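Curtains, round 3

OK quick one, I have to leave for work at 11 and I haven't eaten.

So the bedroom. Faces east, streetlight right outside, and since July I've been waking up way before the alarm. Tried the eye mask. Hated the eye mask. Tried the blackout panels from Fleven, which smelled like a shower curtain for two weeks and then I sent them back. Refund took forever, dont get me started.

Round two was the Clusex ones. Nice fabric, wrong length. I measured from the rod to the sill and forgot I like them past the sill. My fault. They live in the spare room now and look fine in there if you don't stand too close.

Which brings me to making my own. I know. I KNOW. But white cotton by the yard is cheap and my aunt left me her machine and it's been sitting in the closet making me feel guilty.

Things I got wrong so far:

Didn't prewash. Washed one panel after hemming and it came out shorter than the other one. 94 inches going in, less coming out. Had to let the hem down and do it over, by hand, in front of the TV.

Bought 2000 yards of thread on one giant cone. It doesn't fit on the machine. It sits in a mug on the floor behind me and sort of works.
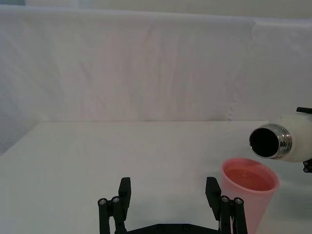 Ironing. I figured wrinkles would just drop out once they were hanging up. Some did. Roscoe Castellanos from my old building does alterations and he told me to hang them damp and pull down on the hem every so often, and that helped more than the iron did — plus I don't own a real ironing board, just a towel on the counter.

Lining is the part I'm stuck on. White cotton blocks basically nothing so I need something behind it. Pledar sells a thermal lining by the yard but the color is a weird oatmeal and I think it'll show through. Valcárcel has a white one, costs more, out of stock untill whenever. If you've sewn with either please leave a comment, mainly want to know if it's miserable to get a needle through.

Also do I line them seperately and hang them on a second rod? Then I could wash just the front. But then I need a second rod. And brackets. And the wall in there is old plaster, so drilling is its own whole post.

Ok eating toast, leaving. More when the lining shows up.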